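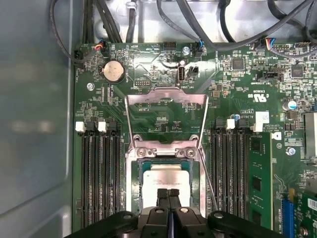
Figure 1. The gripper above the processor, with the load plate of the socket open.

Removing a processor with a two-finger gripper: report on the stopped trials

Student project, Forsberg workshop, Himthorpe

1. Background

Our project is part of the course in automation for repair and reuse. The workshop receives old server computers from the Huvside depot, and the useful parts are taken out by hand. Our task was to find out if a robot arm can lift the processor from an open socket and put it into a plastic tray. The cables, memory and expansion cards were not part of our task.

We planned 13 trials on the same type of board. We made 11 of them. After the eleventh trial the supervisor and we agreed to stop, and the last two were not done. This report is mostly about the reason for this.

2. Method

The chassis lies flat on the bench and is held by two clamps. A person opens the lever and the load plate before the robot starts. The program, which we wrote in the Travia software, moves the gripper above the socket with the fingers closed, finds the edges of the processor with the camera, opens the fingers, goes down slowly and closes again on the two short sides of the chip. It should then lift straight up.

The socket has its contact pins in the bottom, and the processor has only flat pads. For this reason a small side movement during the lift is much more dangerous for the board than for the processor.

3. What went wrong

In nine trials the processor came out without a problem that we could find. In trial 6 the fingers slipped and the chip stayed in the socket. We wrote this down as a normal failed grip and continued. Looking back, we should have stopped there and checked the height.

In trial 11 the gripper went down too far. The finger tips touched the edge of the socket, and the arm did not stop. It pushed until the force limit of the arm was reached, and then the controller made its protective stop. The fingers were now closed on the chip and pressed against the plastic at the same time. When we released the stop, the arm moved a little to the side before it went up. The processor was lifted, but under the magnifier we saw bent pins in one corner of the socket. The board could not be used again.

No person was hurt. One of us had a hand on the side wall of the chassis when the stop was released, and this was against our own safety rule. We report it here as a near miss.

4. Cause

The log has 1,813 lines for trial 11, and we read all of them. The board height was measured only once, in March, and was saved as a fixed value. Later the bench mat was changed for a thinner one, but the value in the program was corrected in the wrong direction. The error was small, so most grips still worked.

The second cause is the force limit. We had kept the default value of the arm, which is meant for much heavier parts. With a lower limit the arm would have stopped at the first contact — we tested this later on the broken board, and it did.

The side movement came from the recovery routine. It sends the arm back to the last saved point by the shortest way, and this way was not vertical.

5. Changes

The height is now measured at the start of each run, by touching the metal of the chassis with low force. The limit for downward movement is lowered. After a protective stop the fingers open first, and then the arm may go only straight up. Both hands must be outside the marked area before the stop is released, and a second student says this aloud.

We have tried the new routine only on the broken board. Before it is used on a good one, the trials should be repeated from the beginning, also with the chassis turned, as we never tested the grip from another side.

Submitted Fri 29 June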